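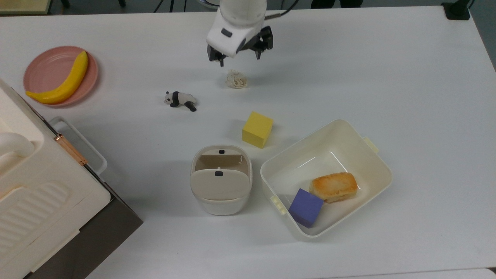

Figure 6.1 Sorting station at Kiludik, with a crumpled paper ball under the open gripper.

Chapter 6
Who Picks Up the Paper? Automation and the Redesign of Jobs

Kiludik rents out toys. Dentists, airport lounges, daycare centers and one very patient car dealership receive a box of play sets, keep it for a season, and send it back in whatever state the children have left it. At the depot in Skerkatdale the boxes are opened, the contents sorted, cleaned and checked, and the sets made up again for the next customer. The depot employs 130 people. In a busy week it takes in 600 boxes, and December is all busy weeks.

Sorting was the job the company wanted to automate first. On paper it was the simplest work in the building. The written job description ran to four lines, and the second one said "Sort items." A consultant's report had given it a low skill rating and a high automation rating, in neighboring columns of the same table, as if one number explained the other.

Bronisława Wilczyńska had been sorting for long enough to have trained most of the people who sat near her. When she was asked to list the steps in her job so that they could be handed to the arm, she wrote them out over a weekend and brought in nine pages. Page one was about trash.

Trash is a fair place to begin this chapter. A ball of paper in a returned box is usually a ball of paper. Sometimes it is a note from the customer, squashed under a toy oven, saying that the door sticks. Once in a while it is a child's drawing, and the parents would like it back. A sorter opens it, looks, and throws it away or doesn't, in less time than it takes to read this sentence. The new station could pick up paper. What it could do about the contents was a question for the second budget.

What the job description leaves out

Students often arrive at this subject with a picture of automation as replacement: there is a task, a person does it, then a machine does it, and the person goes somewhere else, either up or out. Some jobs have changed that way. Far more of them have changed the way sorting did at Kiludik, where the machine took over a part of the work, and the rest closed up around the gap in a shape that had to be discovered on company time.

It helps to separate three words that are used loosely in meetings.

A task is a piece of work with a recognizable end. Moving a foam cube from a table to a bin is a task.

A job is a bundle of tasks held by one person, along with the responsibility for them. Sorting at Kiludik was a job. It contained moving cubes. It also contained noticing that the cube had been chewed, remembering which set it came from, asking the next table whether they were short a cube, and telling the new hire where the gloves were kept.

A role is what other people in the building expect of whoever holds the job. Wilczyńska's role included settling arguments about the radio. This appears in no document the authors were able to find.

Automation projects are nearly always planned at the level of tasks and felt at the level of roles. Most of the trouble described in the rest of this chapter lives between those two floors.

The station

The first arm at Kiludik was put at the end of the sorting room, on a white table of its own, and given a set of practice items: food from the kitchen sets, foam cubes, a few animals, some containers to put things in. Gumaro Ponce, a maintenance technician, was made responsible for it on a Thursday afternoon by means of an email in which his name was spelled two ways.
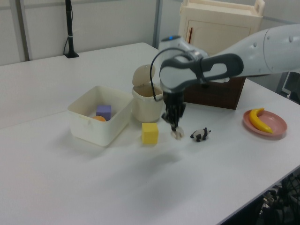
Figure 6.2 The station from the side. The gripper is lowered between the yellow cube and the panda; the small bin has its lid open.

Ponce kept a notebook for the first seven weeks, and he has allowed us to quote from it. The entries are short. "Cube fine." "Cube fine." "Panda, no." "Panda, if lying the other way." "Who moved the plate." The last of these appears several times, with increasing pressure of the pen.

The plate turned out to matter a good deal. In the ordinary course of sorting, everyone's table was a mess, and every mess was different. People worked around this without thinking. The arm did better when the containers stood more or less where they had stood the day before, so the containers acquired places, and the places acquired strips of tape on the planning sheet, and the people who worked near the station acquired the habit of putting things back. Ghada Sleiman, who led the day shift, noticed after a while that she was spending part of every morning setting the table. She had not set a table for a coworker before. She entered the time under "other."

We will call this kind of work accommodation: the effort that people put into arranging their surroundings, their timing and sometimes their own movements so that a machine can do its part. Accommodation is real labor. It takes skill, since you have to know what the machine finds hard. It is rarely in anyone's job description, and it almost never appears in the figures by which the project is judged. At Kiludik the report to management for the first quarter gave the number of items the arm had placed. The number of items placed conveniently for the arm was not recorded.

Lids gave the same lesson in a smaller size. An object can go into an open tray from almost any direction. A bin with a hinged lid has to be open first, and somebody or something has to open it. The planning document treated "place item in bin" as one step. Wilczyńska, who had read it with a pencil, had written beside that line: "Open?"

Whose mistake is it?

Before the arm, a wrong item in a box was traced through the initials on the packing slip. The system was crude and everybody understood it. If the slip said B.W., you went and talked to Bronisława, and she told you that you were wrong, and generally you were.

After the arm, the slip had a blank in it. Lama Saliba, who ran the depot, first had the slips for the station initialed by Ponce, on the grounds that he was in charge of the equipment. Ponce pointed out that he was in charge of the air compressor too and had never been asked to sign for the air. The slips were then initialed by whoever was on the nearest table, who had no control over the arm and could not reach its stop button without standing up. That arrangement lasted until the nearest table was found to be empty every morning, its usual occupants having developed a preference for the window.

Saliba's third attempt was better. Sleiman's shift was given the right to stop the station, to refuse items for it, and to decide which boxes went there at all. With that went the initials, and a change in pay grade that took longer to arrive than the initials did. Section 6.3 follows the negotiation in detail. For the moment, note the order of events: responsibility was handed out twice before any authority was attached to it. Readers who have had a job may find this familiar.

How this chapter is organized

Section 6.1 gives a method for breaking a job into tasks by watching it, and discusses why asking the manager for a list produces a different one. Section 6.2 returns to accommodation and shows how to record it on a time sheet that has no row for it. Section 6.3 covers responsibility and pay. Section 6.4 compares Kiludik with the parcel firm Skostau, where a similar project was planned with the night shift in the room from the beginning and went wrong in more interesting ways.

Before you read on

Choose a job you have held, paid or unpaid, and write down its official description from memory. Then write down what you did in the first hour of an ordinary day. Mark every item in the second list that is missing from the first. Keep both lists; you will need them in Section 6.1, and your pencil should have an eraser.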